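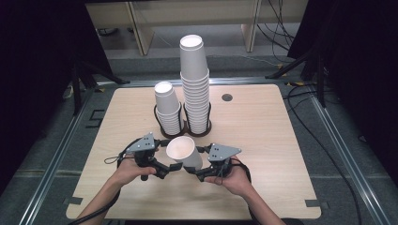 Despina Bălan wrote back to my outline with one line, which was that a good teleoperator can do anything a pair of hand-held grippers can do, so why would you give up the robot? I told her I'd open with that. So, slide one, read her question out loud, and leave it up while people find seats.

Then say: I used to agree with her. I ran a remote setup for two years before Bradolier and I was proud of it. Leader arms on one side, follower arms on the other, me in the middle with a stiff neck. And I still like it for plenty of jobs, which I'll get to (slide nine, don't jump ahead, you always jump ahead).

Ask for hands: who here has driven an arm remotely? Who has done it for more than an hour without swearing? Wait for the laugh. If there's no laugh just keep going.

Slide two. The job.

Paper cups. Stacks of them, upside down in a wire holder. Take one off, pass it between the grippers so it comes around the right way up, set it down. People always think I'm being cute with this, and I'm not – a paper cup is a mean little object. Squeeze it a hair too hard and it ovals. Squeeze too softly and it slides. And a nested stack hangs on to itself, so you go for one and two come up together. Your fingers know how to deal with that. You give it a tiny twist or a shake and you don't even notice you did it.

That's the bit I want the robot to get. So the whole talk is really one question: which way of showing the task keeps the twist?

Mime it here. There should be a cup on the lectern. BRING A CUP.

Slide three. Showing it remotely.

Good things first. Whatever you record, the robot can do it for sure, because the robot did it. Same arm, same reach, same joints. When you play the data back there's no argument over whether the elbow would have hit something. That's a big deal and I shouldn't rush it.

Now the bad. On our remote setup I couldn't feel the cup. There was a little lag, and the force didn't come back to my hands, so I did everything slowly and by eye. I'd creep up on the stack, stop, look, close, stop, look, lift. The policy we trained learned all of that very faithfully! It crept up, it stopped, it looked. We had built a nervous robot and the nervous one was me.

(Play the slow clip. It's 38 seconds for one cup. Let the whole thing run, don't talk over it, it's funnier.)

Slide four. Showing it by hand.

The other way is to hold the gripper yourself. No arm at all. You've got one in each fist, a camera looks out from each of them, and you just do the task at the table. The fingers are like the ones the robot will use later, so what the camera sees close up is close to what it'll see on the arm. You close the fingers with your own fingers and you feel the paper give.

People get fast at this. First try, everybody is clumsy, as if they had oven mitts on. After ten minutes or so they stop looking at the grippers and start looking at the cup, and you can hear it in the room because they start chatting again. I don't start recording until the chatting starts. I have no paper to cite for that, it's a house rule.

Small practical stuff that people always ask me afterward, so just say it now:

Put marks on the floor for the table legs or corners and check them every morning. We lost a batch in June because the table had wandered.

Give the cables slack before you start and do one big pretend reach in every direction. If you feel a tug, the demo has a tug in it.

Short sleeves. Long ones get into the finger linkage. Ask me how I know.

Swap the cups before they get tired. A cup that's been pinched forty times has gone soft and it teaches the wrong squeeze.

Slide five. What the gripper sees.

Slow down on this one. Most of the room will have seen plenty of overhead footage and not much from down here. Point with the laser at the hand-over and talk about how near everything is. 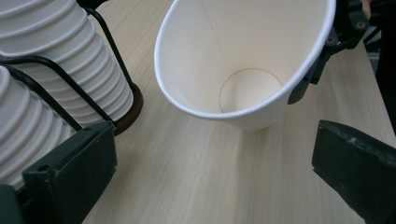 Gripper camera view: one cup in the grasp of the other gripper, stacks on the left.

Say why I like this angle so much. From overhead the pass between the grippers is mostly the backs of hands and hardware. From down at the fingers you get the rim, the inside of the cup, and your own two fingertips at the bottom edge telling you where you are. If I could only keep one kind of camera I'd keep this kind, and I've had arguments over it.

Be fair though. The gripper camera has no idea what's going on behind it. When I'm reaching for a stack with my right hand, my left could be anywhere. For two-handed work you need something that ties the two together, and that's where the view from head height comes in. We use it for a coarse sense of who is where, and the close cameras for the touch.

Slide six. The numbers (only two, I promised myself).

We recorded 1242 demonstrations of the cup task by hand. I threw out some 500. Pause there, because people gasp a bit, and then explain that this is the part I'd defend hardest. Some had tracking that jumped. Some had two cups coming off together and the person fixing it in a way no arm could follow, with a wrist flick that would have a real robot folded up like a lawn chair. That's the price of leaving the arm out. When you drive remotely, the arm says no for you. By hand, you have to say no later, at a desk, with coffee.

We do that sorting in Mindby, which is our replay tool. It draws the arm over each recording and turns the line red wherever the arm couldn't have gone. It's ugly and I love it. Somebody will ask if they can have it. The answer is "email me", and then please answer the emails this time.

Slide seven. The mistakes I want to keep.

My favorite. I used to delete every demo with a fumble in it, and the first policy was lovely right up until something slipped, and then it had no clue. It would stand there pinching air. So now if someone fumbles and then recovers at a normal speed, it stays in. Cup slides, you catch the rim, you carry on – great, keep it. If they fumble and say a bad word and start over, that goes. The line is whether the robot could do the recovery too.

Tell the Shevchuk story if there's time. Short version: in the Shevchuk room we had three people recording, and one of them was so smooth that her data was close to useless on its own. Every reach the same, every grasp in the same spot. Mixed in with the two messier people it was wonderful. So don't hire one perfect demonstrator. Get several and let them do it their way.

Slide eight. Telling people what to do (less is better).

I used to hand out a page of instructions. Now I say: take from whichever stack you like, turn it over, put it down, don't hurry, don't go slow on purpose. That "on purpose" matters. People turn into robots when they think they're teaching a robot. They square their shoulders! I'll put on the radio if that happens.

Slide nine. When I'd still drive it remotely.

Okay, back to Despina, and be generous, she may be in the room. I'd go remote if the arm is strange enough that a human wrist is a bad guide to it. I'd go remote if the thing is heavy, or hot, or far off. And I'd go remote for the last round, when there's a trained policy running on the real arm and you want to step in and correct it in the very place it gets stuck. We do this on the Minari arms in version 2 of the project: by hand for the bulk, then a small remote set on top for the stuck places. Most of what I can tell you about the stuck places is that they're all at the moment of unnesting. The twist, again.

So my reply to her question is that I didn't give up the robot, I just let it show up later.

Questions. Likely ones:

Does it work with glass? Haven't tried. Don't pretend.

How long does it take to train a new person? An afternoon, most of which is the grippers getting comfortable.

Do hands in the overhead view confuse the model? Yes, a bit. We lean on the close cameras at that point. Have the backup slide open in the other window.

Leave the cup and the spare grippers on the front table after, people will want a go. Count the grippers back in before you leave.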